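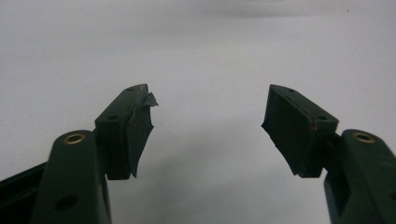

**Ticket 43 – upstairs thermostat drops off the Wi-Fi every night**
Opened by: Anneliese Seidel
Status: open, waiting on Brenholm

Hi again! I'm keeping all my notes in one ticket this time because my last one got split up and I lost track of who told me what.

So the upstairs thermostat (the Erdem one, bought from you folks in September) loses its connection every night and won't come back until I pull it off the wall plate and snap it back on. The downstairs one is the same model and has been perfect. Heat still runs fine when it's offline, it just sits on the last setting, so I wake up to a bedroom that feels like a bakery.

**What I've tried**

- Restarted the router. Worked until bedtime, then gone again.
- Forgot the network on the thermostat and typed the password back in. It took me three tries with that little dial, ugh.
- Turned off the night schedule completely. Still dropped.
- Swapped the 2 thermostats, up for down. The one that used to be downstairs now drops off upstairs, and the "bad" one is happy as can be in the hallway. So I guess it's the spot or the wiring up there?

Log from the app, copied as is:

```
11:52 PM signal weak
11:58 PM reconnecting (2)
12:04 AM reconnecting (8)
12:05 AM offline
```

**Update, next morning**

Your chat person asked if anything changes on the network around midnight. I didn't think so, but my Cekurlow router has a setting called "quiet hours" that lowers the radio power overnight. It was on! I don't remember turning it on – maybe it came with the update. I switched it off and went to bed feeling very smart.

**Update, the morning after that**

Stayed connected all night, but the app now shows the upstairs room as "Stunuteo Hub" and I can't rename it. I hit save and it goes right back. I don't own a Stunuteo anything.

Could somebody check that on your end before we close this? Also please tell me if I should swap the two thermostats back or just leave them where they are. Evenings are best for a call, after 6.

Anneliese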